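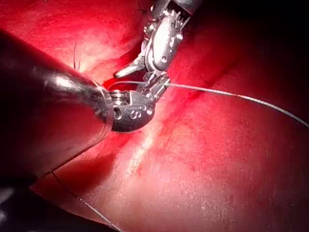 Two arms and a thread: building Trirnard
Speaker notes, Onni Oksanen
Ellolon shared workshop, Stundden, 12 December 2024

Opening

Say hello, say who I am. I mend sewing machines for a living and I have had a bench at Ellolon for a while. No medical training. Say that early so people stop waiting for the medical part.

Trirnard is a bench rig with two arms. One holds a thread, the other takes it over, and between them they are meant to tie a knot in something soft. It is for practice material on a bench and it will stay there. It is not going near a person or an animal, and I'll repeat that at the end for anyone who comes in late.

Ask who has tied a knot with two pairs of pliers. Wait for hands. It is harder than it sounds and most of tonight is about why.

Slide: why thread

I started with pegs and blocks like everyone does. A block stays where you put it. Thread doesn't. It springs, it twists, it sticks to anything damp, and when you pull one end the other end comes too. If the arm is a little off with a block you still pick up the block. With thread the jaws shut on nothing.

I wanted a job where the gripper had to be right. Also, thread is cheap and I own a great deal of it.

Slide: the frame

Aluminium extrusion, bolted to an old worktop. The first frame was plywood and it flexed every time the left arm reached across. You could see the tip nod. I spent a whole evening tuning the motor settings before I put a hand on the frame and felt it move. Check the frame first.

The worktop weighs more than the rest of the rig. Leave it heavy.

Slide: cables and pulleys

The jaws at the end of each arm are worked by thin steel cable running down the shaft to a block of four motors at the back. Each cable goes round small pulleys, and each pulley adds friction. Cable stretch is the main enemy. New cable stretches a lot in the first hour and then settles, so I now load it overnight with a hanging weight before fitting it.

When you bend the wrist, the cables for the jaws change length too. On my first version, turning the wrist opened the jaws and dropped the thread. You can fix it in metal or in software. I fixed it in software, badly, then went back and did it again with a proper table of measurements. 161 measurements per arm, taken by hand with a dial gauge. Bring the notebook and pass it round.

Pulleys and bearings came from Hämäläinen. Ask for the offcut tray at the counter.

Slide: the jaws

Fine teeth hold better than smooth faces, but sharp teeth cut the thread. I broke the edges of mine with fine wet-and-dry paper and that was enough. Do it under a magnifier. It takes ten minutes a side and your neck will ache.

Jaw force: start low. I had it far too high for months. The thread looked fine and then snapped when the knot was pulled down, always at the place where it had been gripped. I blamed the thread and bought a dearer one. It snapped too.

Slide: seeing the thread

Skip this one if we are running late.

A pale thread on a wet shiny surface is a hard thing for a camera. Bright spots from the lamp look like bits of thread, and where the thread goes dull the software decides it has ended. What helped most was moving the lamp off to one side and turning it down. A darker thread helped as well.

I do not try to follow the whole thread any more. The program looks at a small patch next to the jaws and finds the piece leaving them. The rest can lie where it likes until it is needed.

Slide: the hand-over

This is the part people come for, so slow down.

The first arm holds the thread near the end. The second comes in from above, closes, and there is a short moment when both are holding. Then the first lets go. The order matters, and so does the wait. If the first arm opens before the second has really closed, the thread springs away and you go looking for it with tweezers.

I use motor current to tell whether the second jaw has hold of something. It is a rough signal. Thread is so thin that closed on thread and closed on nothing look almost the same. So the second arm gives a small tug and watches whether the thread in the patch moves. If it moves, let go. If not, open and try again.

The tips also bump each other. Two hard metal ends in a small space, each one blind to the other. I added a rule that only one arm may move when they are close together. It made everything slower and I stopped bending shafts.

Slide: where it has got to

In September I ran the hand-over over and over for a week, logging each try. The longest unbroken run was 42. The run after that was 2. I put both numbers on the slide.

The knot itself is a different matter. It can make the first throw if I lay the loop out for it. The second throw is me with the hand controls, swearing quietly.

Slide: money

It has cost 4,000 euros so far, not counting tools I already had or would have bought anyway. Motors were the largest part, then the things I bought twice. The drawings are in the folder by the laser cutter. Please put them back in order.

Slide: if you want to build one

Build one arm. Get the wrist and jaws working on that before cutting any metal for the second. I made both at once and made each mistake in pairs.

Label the cables at both ends. Keep the stop button where your elbow can reach it, as both hands will be on the controls.

Repeat: bench only.

Demo

Lamp on, run the homing, check the left wrist for slack. Three tries at the hand-over, then stop, whatever happens. Let people use the hand controls afterwards, one at a time, with the force limit set low.

Questions until the tea is ready. Switch the motor supply off at the wall before packing up.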